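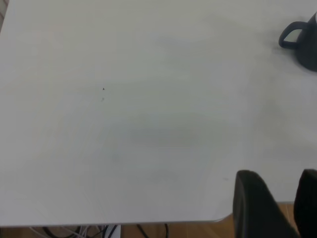 Visit report: Dirari demonstration site, Ostton
2025-09-27

The Grelham purchasing group visited the Dirari showroom to review the company's tabletop manipulation kit, which is offered to colleges and small workshops. Our host was Mogens Zoëga, who is responsible for customer trials.

The kit consists of an arm, a two-finger gripper with soft pads, a wrist camera and the control software. A second, fixed camera is sold separately. Dirari rents the full set at 199 per week, with a minimum term of 6 weeks, and includes remote support during office hours. Van Rooij handles delivery and repairs.

Discussion centered on everyday objects. Mr. Zoëga stated that cups with a single handle remain harder to grasp than plain blocks, and that each new object should be given at least 100 practice runs – 500 if it will be handled with liquid inside.
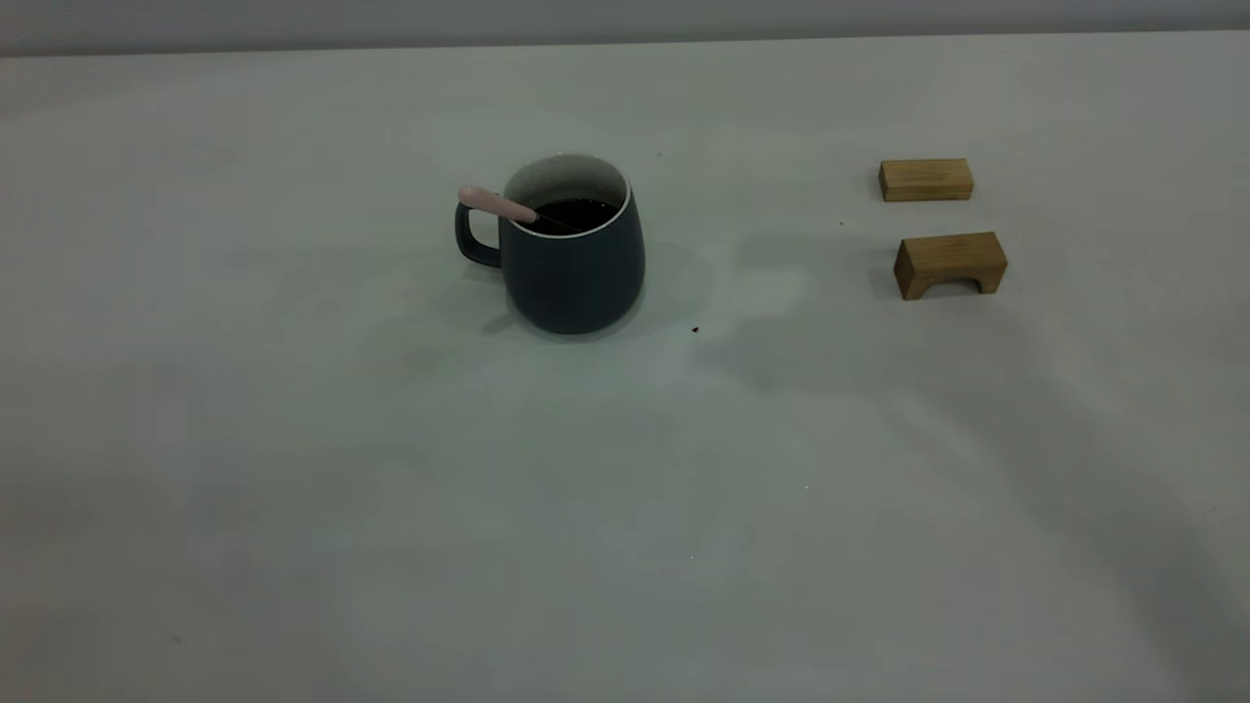 Mug with utensil and two wooden blocks on the demonstration table.

The group noted that the wrist camera and the fixed camera give very different views of the same table, and recommends that any order include both. Cable routing was not covered in the printed guide. A revised guide has been requested, together with a written quotation for two sets.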